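Workshop notebook — Sunday, bag bench
Jute tote, second folding pattern

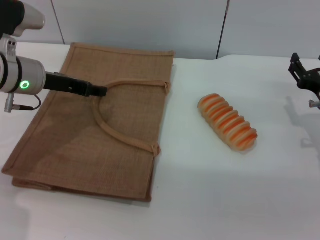 Tan jute tote folded flat on the white table, handle loop on top, toy bread roll to the right.

Started at 2 in the afternoon and lost all track of time, which is usually a good sign. I have been wanting to get back to the jute since the cotton ones were finished, and it is such a different material to handle! Cotton goes where you put it. Jute has opinions. You press a fold down, walk off to get the ruler, and the thing has lifted again by the time you're back.

The fold I like best so far is the one with the lower section tucked under the main panel. It makes the bottom edge thicker and gives the whole packet a bit of body, so it stacks without sliding. With the handle laid over the face you can also see straight away that it's a bag, and the U shape looks lovely against that crosshatch weave. Zulmira Baptista prefers the handles tucked inside (neater on the shelf, she's right about that), but then you get a lump in the middle and the top one in the stack rocks.

Timings, because I'll want them later: first try 67 seconds, with a lot of fussing over the corners. Last try of the day 30 seconds, and the fold was better too. I was very pleased with that one and went and told everybody in the building.

Handle tabs: the two little stitched rectangles where the handle ends meet the bag. I love these. On the Korer sample from August the ends were only tacked down and one came away after a weekend of carrying jars. For the Pundov order I'd like to see tabs on all of them, and I'm going to say so when we talk about thread. Ask whether the darker stitching along the border can be had in the same weight for the tabs.

The bread roll is from the Coelho play-shop set, the cream one with the orange stripes in the grooves. It's the first of the groceries to go with the totes and I think it's wonderful — the ridges are so chunky, and the colors sit beautifully next to the tan. It's long, so it needs to go in before anything round. Tried it upright and on the diagonal. Diagonal wins, with room left over for the fruit.

Shedding: still a nuisance. Brushed the table down twice. Brindow says a quick shake outdoors before folding takes care of most of it, so I'll try that on the next batch and write down how it goes.

Stock on the shelf is 59 totes, all unfolded, in the tall bin. If anyone has a free hour before I'm back, please have a go with the tuck-under fold and put your time on this page. Handles on top, please, until Zulmira and I have settled it.

Still to do: try the fold on the large size, find the wide ruler, order more tags.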